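Rehearsing in Simulation: How One Planning Group Tests Its Software

6 October 2020

At the Gronow Institute, most of the work of teaching a robot to handle household objects takes place before any hardware is switched on. The manipulation software group develops its control and planning code in a simulator, where a rendered arm meets rendered objects on a rendered table, and every decision made by the program can be stopped, replayed and examined.

The group's planner, called Gusell, was first released within the institute in March. It receives a list of objects and their estimated positions, selects a grasp, and computes a path for the arm. A companion program, Flistlow, handles perception. The two are maintained separately and exchange only object positions and a measure of confidence in each.

"We wanted a clear line between what the system believes and what it decides," said Kurniawati Wattimena, who leads the group. "When a grasp goes wrong, we need to know which side of that line to look at."

Close views from the simulator are a regular part of that review. With a rounded, stone-like green object held between the two black fingers and a white pot just beyond it, developers can compare the contact points the planner requested with those the physics engine reports.
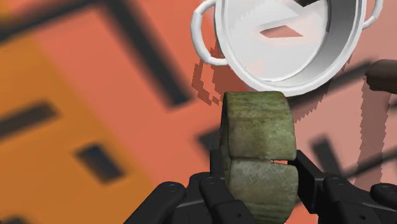

Contact and Clearance

Irregular shapes place particular demands on the grasp selector. A box offers flat, parallel faces. A rounded object with a seam or a gap along one side may offer very few places where two fingers can press squarely against each other. Gusell scores each candidate grasp on force balance and on clearance from neighboring objects, and it discards any candidate that fails on either count.

Perception is tested in the same sessions. The tabletop used in the current series carries thick black zigzag lines over bands of orange, coral and pink, a background that makes object outlines harder to extract. A book titled "Computer Vision" lies on it near the pot, and the gripper holds a slim olive-green ring over the orange band at the far side.
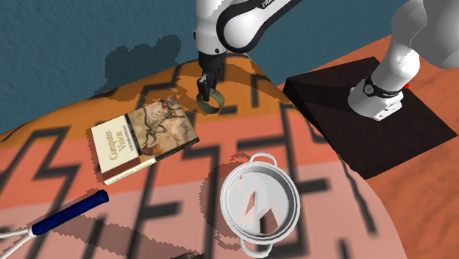 RESEARCH SOFTWARE

Thin objects such as the ring remain the harder case for Flistlow. A small error in estimated depth matters little for a pot but can place the fingers entirely outside a narrow band. The next version, known as Erkau, will allow the planner to request a second view before committing to a grasp.

Dr. Wattimena expects the change to lengthen planning time and considers the cost acceptable. Trials on the institute's physical arms will follow once the simulated series is complete.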